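Lindell Folding Table Topper: Six Months of Meals, Puzzles and One Very Heavy Sewing Machine

I should say right away that I bought the Lindell with my own money, on sale, after going back and forth for most of the winter. It came in February and it has been in use in our house pretty much every day. If you've been eyeing one of these because your dining table is too nice to work on (or too ugly to look at, no judgment), I hope this helps.

Some background. We have a wood dining table that belonged to my aunt, Geetha Achari, who sewed on it, rolled dough on it and never once left a mark. I am not my aunt. In the first year I managed a ring from a teapot, a scratch from a cookie cutter and a small blue spot that I have stopped asking my kids about. My neighbor Sowmya Lobo had been using the Stonus mat on hers, the rolled vinyl kind, and I borrowed it for a weekend. It's fine! It's cheap, it wipes clean, and the corners curl up every single time you put it away and bring it back. By Sunday night I had a cereal box on one corner and a dictionary on the other, and I knew I wanted something stiff.

What you get

The Lindell is a hard topper in two halves that join with a hinge along the underside. The large one cost me $237 before tax, which made me swallow hard, and there's a smaller one for a lot less that I think would suit a desk or a kitchen island. In the box you get the board, a cotton sleeve for storing it, a sheet of stick-on felt pads and a little instruction card that you will not need. Ours had a dent in one corner of the carton but the board itself was perfect.

Stick the felt pads on before you do anything else. I didn't, because I was excited, and it slid a good inch the first time my son leaned on it. With the pads on it stays put even for kneading.

Setting it up

I can lift it alone but I don't love it. It's awkward more than heavy, sort of like carrying a door, and our hallway has a turn in it. If you have a bad shoulder, get somebody on the other end. Once it's at the table you set one half down, swing the other over, and you're done in less than a minute.

I wish it had a handle. Lerkine makes a similar one with a cutout you can get your fingers through, and I thought about that cutout every morning for the first two weeks.

Everyday use

Dinner on it is lovely. Plates don't clatter as much as I expected and a damp cloth takes care of almost everything. Turmeric is the exception, so wipe that up fast. I let a spoonful sit through a phone call with my brother and needed baking soda and some real scrubbing to get the yellow out.

For puzzles it's the best thing we own. We did a 200-piece one with the kids and then slid the whole board down to the far end of the table at supper time, with everybody holding their breath.

A pale work surface is so much nicer than I expected, too. Small stuff shows up against it, pins especially, and I've stopped finding them with my feet. 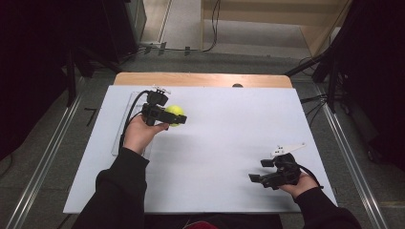 Sewing and other heavy jobs

My machine is an old Chettiar, all metal, and it weighs as much as a toddler. I was nervous about putting it on a hinge, so I keep it well over to one side and I've had no trouble. There is some buzz at top speed. A folded towel under the machine took care of most of it.

Cutting fabric straight on the board is a no. The rotary blade leaves fine lines you can feel with a fingernail, so put a cutting mat down first. Same with hot pans: the card says to use a trivet and I've been good about that.

Customer service

One hinge screw worked itself loose in the spring and I couldn't find a match at the hardware store. I emailed, and a man named Balakrishnan Devadiga wrote back the same afternoon and mailed me 10 of them, which should see me through to retirement. No charge, and no asking for photos or receipts.

Would I buy it again?

Yes, though I'd wait for the sale again. I paid $55 less than the regular price and at full price I'd probably have gone for the smaller one. If you only need to cover a table for the odd craft afternoon, the Stonus mat and a couple of heavy books will do you fine. If you eat, sew and do homework all in the same spot like we do, get the Lindell and put the felt pads on first!

Four and a half stars. The missing half is for the handle.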